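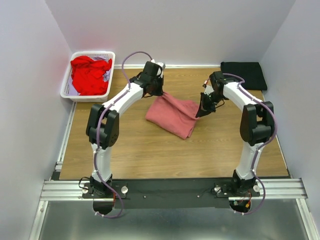 Jevorstead Winery: 2022 Whites and Spring Trade Tastings

April 2023

The 2022 whites are bottled and will ship to distributors in the order in which allocations were confirmed. There are three wines this year, one fewer than last. The Plornau Vineyard late harvest was not made - the fruit did not reach the sugar level we require, and it went into the estate blend instead.

Stolley Block Riesling 2022. Picked in two passes, pressed as whole clusters and fermented in stainless steel at low temperature. Fermentation was stopped by chilling, with a small amount of sugar left in the wine. Bottled in January under screw cap. 700 cases.

Plornau Vineyard Chardonnay 2022. Fermented in used barrels, with lees stirring every second week until the end of the year. Malolactic conversion was allowed to finish in all but four barrels. The wine was lightly filtered and not fined. 339 cases.

Estate White 2022. A blend of Riesling, Chardonnay and Pinot Blanc, with the declassified Plornau fruit making up the balance. Made entirely in tank. This is the wine intended for by-the-glass programs, and it is also available in kegs. 2,000 cases. 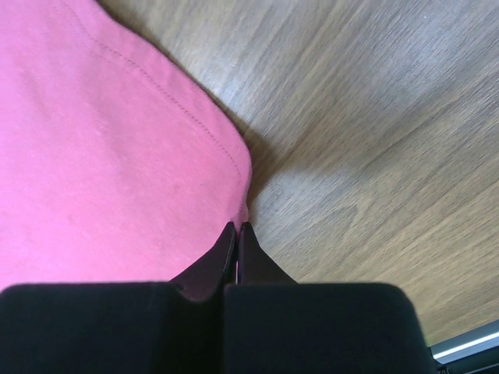

Pink cloth with a sewn hem, on a wood-grain surface.

Trade tastings

All three whites will be poured at the Seixas importers' tasting, where we share a table with two other growers from the valley. The Stolley Block will be shown next to the 2019 and 2016 from our library stock. Both older wines are sealed with the same closure as the current release, so the comparison is a fair one. Quantities of the library wines are limited to what is opened on the day, and neither is for sale.

Buyers who want a private appointment should write to the sales office with the name of the account and the wines they wish to taste. Appointments run for 40 minutes. Samples can be sent to accounts outside the region, one bottle of each wine per account.

Red wines

The 2021 reds remain in barrel. The Seixas Hill Cabernet Franc was racked for the second time in January and will be racked once more before blending. Volume is low, at 149 cases before topping losses, and it will be sold on allocation only. Accounts that bought the 2020 have first call on the same quantity.

Prices and packing

Case prices for the Riesling and the Chardonnay are unchanged. The Estate White goes up slightly to cover the cost of glass. All bottled wines are now packed in twelves, laid flat, with pulp dividers. Six-packs can still be ordered for the Chardonnay. Keg deposits are billed separately and credited when the keg is received at the winery.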